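Search this site Enter keywords Go

Bivel Household Help
Posted in January by Jitendra Vishwakarma

Sorting small stuff and soft toys on one table

I have one table where everything ends up. Mostly it is flash drives and little plastic pieces, plus my daughter's stuffed toys. Every time I sort it, the small things get pushed under the toys and I lose track of them. Last month I spent an evening looking for a drive with tax papers on it and found it inside a toy bag. I want to clear the table for good and store the two kinds of things apart. What order would you do it in, and what would you keep the drives in? I can spend a little but would like to use what I have.

We use cookies to remember your settings. Accept Manage choices

Mehrangiz Kiani

Do the small things first. People start with the toys because they take up the most room, but then the little pieces get dragged along or dropped on the floor. Line the small ones up in a row near the wall side of the table, with a bit of space between them, and leave the toys where they are until the row is put away. 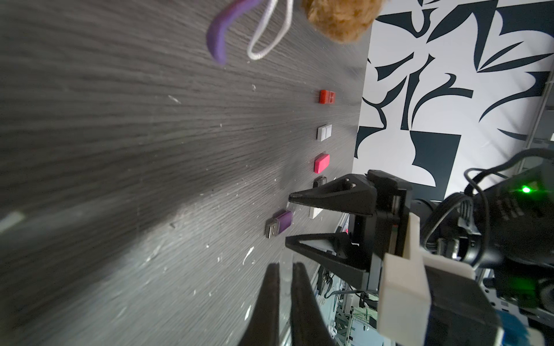 Should flash drives be stored with their caps on?
Put the cap on if you still have it. If the cap is lost, a small zip bag keeps lint out of the connector.

For the box, I use a Nollinetti parts case with a clear lid. It was on the shelf at my hardware store next to the fishing stuff. Any case with dividers will do. Put one drive in each section and write on masking tape what is on it. "Taxes" or "Photos" is enough. Pen rubs off plastic, so write on the tape and stick it to the lid over that section.

Check each drive on a computer before you label it. I had 2 with the same folder on them and one with nothing at all. Don't erase any of them on the same day you sort. Wait a week.

The toys can go in anything that lets air in. I don't like sealed plastic for plush, it gets a stale smell in our closet. A cotton pillowcase works fine and you can wash it. Brush the long-haired ones first with a soft hairbrush, dry, and shake them outside. If one needs washing, read the tag before it goes in the machine.
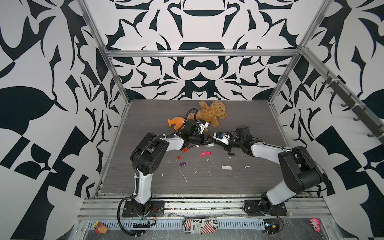

How do you keep the fur on a teddy bear from matting in storage?
Lay it on top of the other toys with nothing heavy over it, and brush it again when you take it out.

One more thing. Wipe the table after the small pieces are gone and again after the toys are gone. Plush sheds, and on a gray top you may not see it until the light hits it from the side. A damp cloth and then a dry one. Go along the grain.

Hjaltadóttir

I just have a bin. Throw it all in and dig when you need something. Works for me, there must be 200 things in there.

Urley

I wouldn't use one bin, the drives will get scratched up. I agree with Mehrangiz about the order but I would put the toys away the same day. If you leave them out, they turn into a pile again and the next small thing goes under it. I keep mine on an open shelf, the fish and other sea animals at one end and the bears at the other. My son can put them back without help. 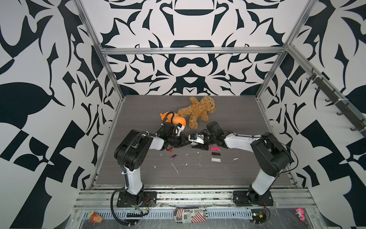 Page 2

Urley (continued)

Also, make a spot on the table edge for anything you haven't decided on. A saucer is good. When the saucer is full you have to deal with it before anything else gets put down. I empty mine on the first of the month. Loose cords go there too, wound up and held with a twist tie.

If the drives hold papers you need, copy them to a second place before you store them. The case only keeps them from getting lost.

Jitendra Vishwakarma

Thanks. I did the small things first and got through them before dinner. The toys are in a pillowcase for now and I am looking for a shelf.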